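4.2 Does the hanger protect the garment?

Household manuals and shop leaflets tend to agree that clothes last longer on a hanger than in a drawer. We began the Nunderberg survey ready to believe it, and we are now much less sure. The claim is usually made for clothes in general, yet the reasons given for it apply to only a few kinds: lined jackets, pleated skirts, shirts that have been ironed. Little is said about elasticated waists, ribbed knits or anything whose edge was never properly finished, and these make up a large part of what people in ordinary homes hang up.

Our 24 households kept a record of 272 garments from October onwards. Each garment was marked as hung, folded or "other", a heading that took in chair backs, bed rails and the floor. The record was kept by the wearers themselves, and we do not place much weight on small differences. Still, it is hard to find in it the clear advantage that Ouellet's storage guide promises. Hung garments were described as creased less often, but they were described as "out of shape" more often, and knitwear accounts for much of that second figure. Anyone who wants to read the results as a case for the hanger has to decide first that creases matter more than shape.

There is also the question of what "hung" means. In the Ilport homes it covered a single shirt on a broad shaped hanger with space on either side, and it covered four or five things pushed up against each other on thin wire. The second arrangement was by far the more usual. Shorts and other elasticated items were the least settled of all. Some people clipped them, some folded them over the bar, and some looped the waistband over one end and left the rest to gravity. To count all of these as one method, as Stitell did in its home trial, seems to us to throw away the very thing one would want to know.

Frayed edges deserve a separate word. It is often said that hanging keeps a raw edge from being rubbed, and for a garment with a rail to itself this may be so. On a crowded rail the edge lies against its neighbours, and whoever wants the shirt behind will drag past it. We have no figures on this and know of none. A photograph of a mixed group (Figure 4) shows how little the word "hung" settles: a ribbed olive knit in loose folds, a pair of dark green shorts with a gathered waistband, and two pointed brown flaps of fabric with whitish threads along their edges, all close to a light blue hanger bar. We would not care to say which of these is being looked after.

None of this shows that folding is better. Fewer than 100 of the recorded garments were folded with any regularity, and several wearers admitted to folding only on the day they filled in the sheet.

Figure 4. Garments of different kinds hung close together.

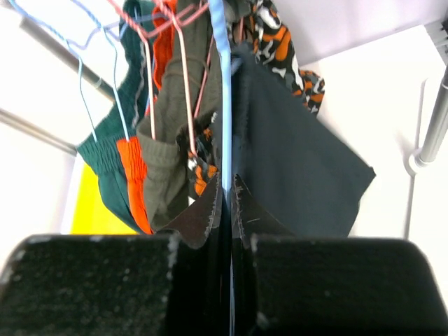

Kiros Araya, commenting on a draft of this section, objected that we had been too hard on wire hangers and too easy on the people who overload them; a thin hanger with one light shirt on it, he wrote, does no harm that he has ever been able to measure, and the survey should have asked how many garments shared each rail before it asked anything else.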